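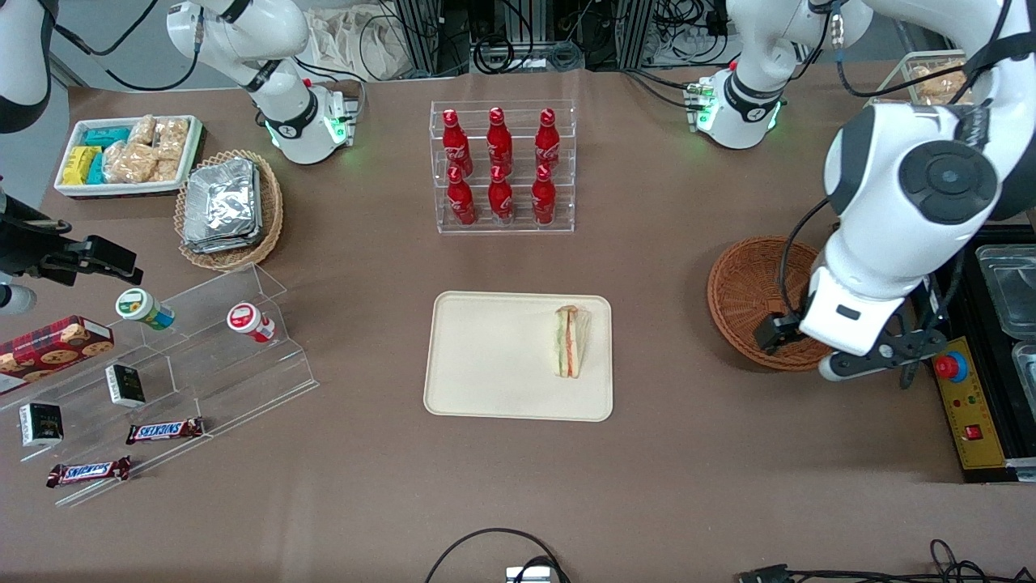 August | By the Prarkier demo team
Filed under: How-To > Events & Demos > Two-Arm Cells

How to set up and run a snack-packing demo for an open day

This procedure covers the two-arm table demo used at the Mamthorpe open day. A visitor names an item, the arms pick it, and the item goes into a basket at the front of the table. It assumes the arms are already mounted, calibrated and able to run a basic pick. It does not cover training or tuning.

Before you start

Allow 60 minutes for setup. You need one operator at the emergency stop and one person to talk to visitors. These must be separate people. The operator does not answer questions while the arms are live.

Setting the table

1. Put the empty basket at the front, where both grippers can reach over the rim. Run each arm to the basket by hand and confirm that no joint comes near its limit.

2. Place tall items toward the back. Bottles go in a tiered rack with the second row raised, so the gripper can close on a back-row neck without touching the front row. Load the rack fully at the start of each session.

3. Leave the middle of the table for a single soft item on a shallow tray. A wrapped sandwich works well. Set the grip force for this item first, then check that the same setting still holds a bottle. If it does not, store two settings and switch by item.

4. Use a stepped stand for bars and small boxes. Turn the long side of each bar across the jaw opening. Flat bars lying flush against the back of a step are the most common missed pick.

5. Keep loose packs in a tray with low sides. Thin the pile if the gripper starts lifting 2 packs together.

6. Route cables away from the pick area and check the slack with each arm at full reach.

Test run

Run 8 picks before the doors open, using every container at least once. Keep the speed at the demo setting. We cap tool speed at 440 mm per second, well under what the arms can do, and visitors follow the motion more easily. Press the emergency stop once during the test run, with an arm moving, and confirm that both arms halt. Reset and home them before continuing.

Running a session

Home both arms. State the item out loud, then start the pick. If a pick fails, let the arm retry once. After a second miss, pause the program, stop the arms, reseat the item and restart. Do not reach in while the program is only paused.

Empty the basket between groups and restock from the back of the table forward.

Closing down

Home the arms, cut power at the panel and clear all food. Wipe the gripper pads with a damp cloth. Log the missed picks by item. At the Van Beek visit the log showed a worn pad on one gripper, and we replaced it before the Cleltance session.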